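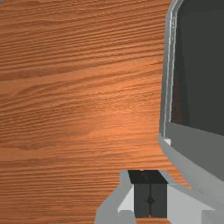 Grelley's town library wants to close at 5 in the evening to save money. I think it should cut the mornings instead.

I work until 5:30, and so do most people I know. Last April the library had 183 visits after 5 and far fewer before noon. The town paper, which printed those numbers, still backed the early closing.

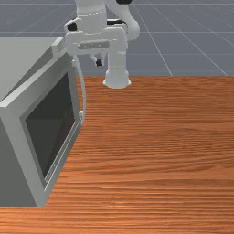
Tõnu Kalniņš

Parents need the evening hours too – homework doesn't get done at 10 in the morning. Open at noon and close at 8. The staff would work the same eight hours, and the building on Ospina Street would be open when people can get to it.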